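Tistby Guest Apartment: August progress report

Hello Fraser, and thank you for being patient with me on this one! I know you wanted it before the grant panel met, and I was still waiting on the laundry invoice from Pascu.

Where the money went

Of the $569 you released for this stretch, most has gone on linens and washing, and the rest on storage bins for the hall closet. The apartment is open to families with someone in the hospital next door, and what they need when they come in at midnight is a bed that's ready. So that's where I started.

The bedroom

We kept the big bed with the pale upholstered base, and I'm so glad we did (Shona wanted to swap it for two twins, and we went back and forth for weeks). The white comforter gets pushed up to the top while the small stuff is sorted on the base — a red-orange cloth and a white one in this case. The white ones go in the hot wash and the colored ones don't, a rule we now have taped inside the closet door after one very pink load in spring.
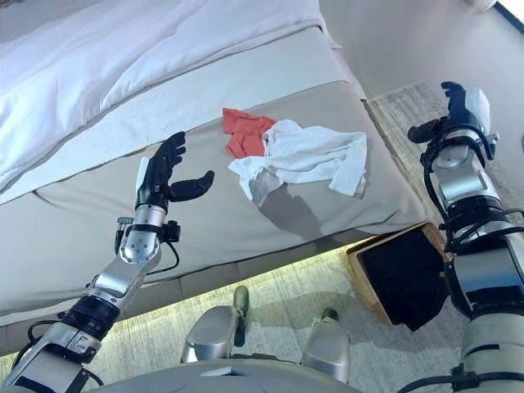
The living room

I'll admit I underestimated this room. Families spend far more time here than in the bedroom, and things get dropped and left all over. The sofa is the worst for it, being so pale: one orange-red cloth crumpled on the gray cushion and the whole room looks like it needs cleaning. Clearing the seats is now the first job on the turnover sheet, ahead of the carpet. I love the warm light along the bottom of the sofa, by the way, and guests have told Lensa they leave it on all night. 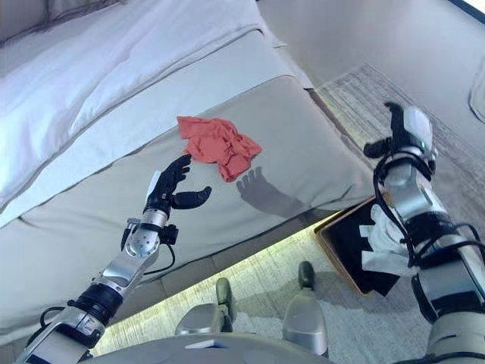
Ona Šimkus
Apartment Coordinator, Novunau Family Stays

The trays are still a sore point. They end up on the carpet, and I would like a proper side table so there's somewhere else to put them. Cameron has found one secondhand for $40 and I'd like your okay to buy it out of what's left.

Still to do

The turnover sheet needs another go. It runs to 3 pages at the moment, and Shona says she only ever reads the first (fair enough). I'm cutting it down to one page for each room. I also want a second set of everything for the bed, so we aren't waiting on the dryer when one family leaves in the morning and the next arrives by supper. Skomlow quoted $100 for the set, delivery included, and they'll hold that price through the end of the month — could you let me know before then?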